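Reading time: 4 min

Dandwood youth league: one bad rule or a good one nobody reads?

gravelpit
Posting this after the spring meeting notes came out. The league wants to keep the equal playing time rule for under-12 and extend it to under-14 starting in November. Every kid on the roster gets at least half of each game. I coach a U13 team at Grilwood and I'm against it. At that age they try out, they know who made it and who didn't, and a few of them are skipping practice and still expecting to start.

I have 17 on the roster. Half a game each doesn't leave much room to do anything except watch the clock. Last fall we tried it for three games on our own and I spent all three looking at my substitution sheet.
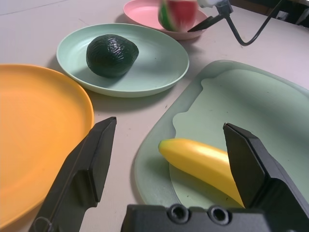 tallgrass_mom: Half a game is not a lot to ask when we're paying the same fee as everyone else. My son sat for most of last season and he was at every practice. If the rule had been there he would have stayed in the sport. He runs cross country now and likes it, so fine, but the league lost a player over it.

gravelpit
I get that. I'd be fine with a rule that ties minutes to attendance. The one in the notes doesn't mention attendance at all.

offside_again
It does, second page, near the bottom. A coach can sit a player for missed practices if the parents are told in writing before the game. It's the same wording as the U12 rule. The trouble is that no one does the writing part and then there's an argument in the parking lot.

gravelpit
OK, I missed that. Written notice before every game is still a lot for one person with a day job.

Lefty93
Ref here, mostly U12 and U14. I've worked games under both systems. The equal time games run longer because of the substitutions, maybe five or six minutes by the end. If the league extends the rule they need to look at the schedule at the Farkas Road fields, where games are stacked with no gap. Last year the late game there finished in the dark twice.

Also please stop asking the referee to keep track of minutes. We have enough to do and it isn't in our instructions.

tallgrass_mom
Who is supposed to track it then? The coach who doesn't want the rule?

Lefty93
The team manager, according to the U12 rule. One sheet per game, both managers sign. In practice I see a sheet about half the time.

benchside
I manage a U12 team, so I can tell you how we do it. We don't use full rotation. I split the roster into three groups before the season and each group has its own color on the sheet. Two groups are on at a time, and the groups change at set points in the half. The kids know their color and when they go in, so the coach doesn't have to think about it. To explain it to new parents I list the colors in a row, yellow, then green, then pink, and move one down at each change.

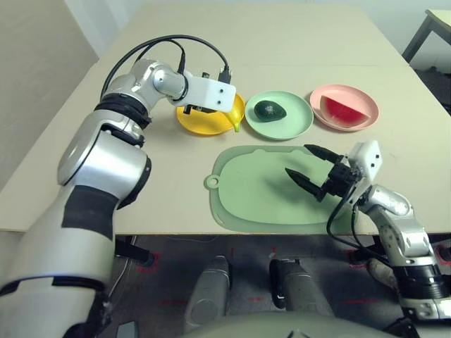
The part that went wrong for us was the goalkeepers. We have two and they both want the full game. The rule makes no exception for keepers, so each gets a half in goal and then a stretch in the field if they want it. One of them turned out to be a decent left back. The coach complained about the system for the first month, and the row idea is his favorite part of it now: yellow and green start, green and pink come next, then pink and yellow, and you're back at the beginning.

offside_again
Does that come out even? Two of three groups on at a time should be two thirds of a game each, if you have the numbers.

benchside
Yes, as long as everyone shows up. With absences I move one kid over to fill in. It's never perfect but it has always been over half. We play nine a side, so groups of four plus the keeper.

gravelpit
That works with 14. It doesn't work with 17 and eleven a side. And what about a cup game? The Vorulico Cup doesn't have the rule, and the teams we meet there play their best eleven until they're up by 3.

benchside
The cup is its own thing. The league can't tell you what to do there and I don't think anyone wants it to. With 17 you'd have groups of five or six and an extra field player who stays on, and that spot can move from game to game. You'd need to work it out on paper first.

tallgrass_mom
So the cup is where your best eleven play and the league is where everybody plays. I don't see the problem.

gravelpit
The problem is you can't train a team to play one way for ten weeks and another way for a weekend. We went out in the first round last year and I heard about it from the parents. Some were the same ones asking for more minutes in the league.

offside_again
Both of those can be true. For what it's worth, the notes say comments are open until the end of next month and so far they have 40. If you want the attendance part made clearer, send that in. I'd support it. I won't support dropping the rule. 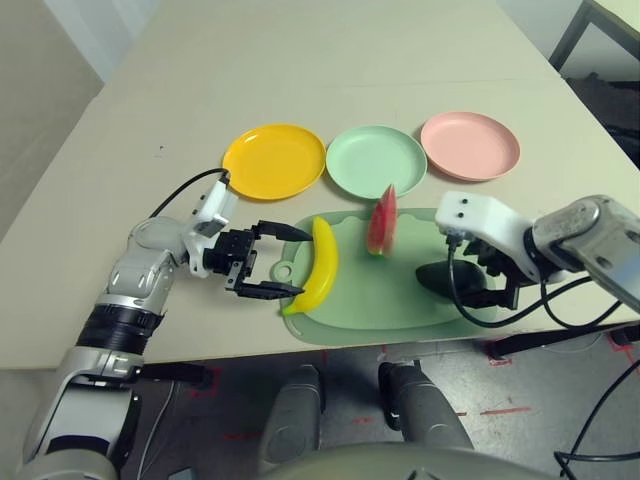 Update from the league page

Lefty93
Copying this over for anyone who doesn't check the league page. They've added a question to the comment form on game length and field time. You can pick a five minute extension between games or fewer games per day at Farkas Road. I picked fewer games.

gravelpit
Sent mine. Asked for the notice to be once per week by text and for U14 to start a year later than planned.

tallgrass_mom
Sent mine too. Asked for it to start in November like they said.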